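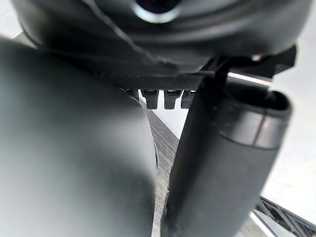
Black with a silver rim, close up.

From: Iona Imrie
To: Stage and Bridal Makeup List
Date: Thu 5 September
Subject: Re: Base matching for group bookings

On the group booking question, Kirsty MacRitchie wrote:

> I have been asked to do the makeup for a dance school recital and have
> only ever done weddings, six or seven faces at most. There are 66
> dancers, ages nine to adult, and one other artist, who is newer than
> me. The school wants everyone to "look the same," by which I think
> they mean the same lip and the same eye. I have a decent range of
> liquid foundation but nowhere near enough of the deeper shades, and
> my liquids take too long to dry under a powder anyway.
>
> Questions:
> Do people use cream sticks or palettes for this many?
> Is anyone still using the Trustari creams? I heard they changed.
> How do you keep brushes clean when there is no sink in the room?
> What do you do about the kids' skin?
>
> Kirsty

Kirsty, I have done the Dollcombe recital four times now, so I'll go through these in order. It's a 400-seat hall with old lights, and the first year I got most of this wrong.

Creams. I use palettes, not sticks. A stick goes on fast but you can't share it between people without slicing it, and by the time you have sliced it you have made a palette. I depot everything into a flat tin with 12 wells, scrape out what I need onto a steel plate with a spatula, and work from the plate. The tin never touches a face. You will want two plates each so that one can be wiped down while the other is in use.

For shades, ask the school for a list of who is dancing and go in for half an hour on a rehearsal night with your palette. I match along the jaw and write the mix next to the name. "Two parts 4, one part 7" is enough. I found I could cover nearly everyone with nine creams, plus a white and a dark red-brown for adjusting. Buy the deeper shades before you buy anything else on the list. A dancer with dark skin who gets whatever was closest is going to look gray under blue light, and she'll know it before you do.

For the under-twelves I mostly skip base. A bit of cream under the eyes and around the nose if they want it, then powder, blush, lip, done. From row five back you can't tell.

Trustari. Yes, they changed it. The older cream was a firmer wax and came in a tub with a screw lid. The new one has more slip and needs more powder, and in my kit it moved on anyone who was sweating. Shade 133 is also pinker than it was. I had an old pan and a new one open next to each other in April and you would not take them for the same color. If you find old stock it still performs, but smell it first, and leave it if it smells like crayons. I have moved most of my kit over to the Farouk creams, which are duller to look at in the pan and stay where they are put. Their two lightest shades are too yellow for me and I cut them with a drop of white.

Corey Ngata disagrees with me on the new Trustari and uses it for all his bridal work. He may want to answer that himself. I think for a bride who sits in a cool room it could be fine.

Brushes. You can't wash at the venue, so plan on not reusing anything that has touched an eye or a mouth. Disposable wands and lip applicators come in a box of 2,000 and cost very little split between two people. For base I use sponges cut into wedges, one per dancer, into the bag afterward. Powder brushes I rotate with a quick spray of Tavo and a wipe on a folded towel, then let them sit until they're fully dry. Tavo is strong stuff. Open a door, and don't use it on natural hair brushes that you're fond of. I lost a good squirrel blender that way.

Skin. Get a form out to parents two weeks ahead asking about allergies, eczema, and eye drops. The school will say they already have this information. Ask for it anyway, on paper, and have it at your station. If a child has cold sores or anything weepy, no makeup near it. Lash glue is a no from me under sixteen.

Matching looks. One lip color on that many people won't look like one lip color. Pick a depth and not a shade - I carry a brick red, a blue red and a berry, all about as strong as each other, and from the seats they read the same. Same idea with blush. For the eye I'd do a brown in the socket, a pale matte lid, and liner only on the adults and the senior class. Skip shimmer. It drops onto costumes and the wardrobe people will come looking for you.

Timing. Allow four minutes for a child and nine for an adult. Do the adults first, as they go longer without touching their faces. Ask for someone to bring the children in by class and take them back again. I can't stress that one enough, it saved us most of an hour.

A couple of other bits:

Ross Gunn asked last month about a folding chair with a headrest. I tried the tall one with the side shelf and sent it back. The footrest was loose and the bag was too short for the legs.

Jinlong Lei, I still have your spare palette tin. I can mail it or bring it to the next kit swap, let me know which.

Kirsty, if you want my mix sheet template, email me off list. It's one page and prints fine in black and white.

Iona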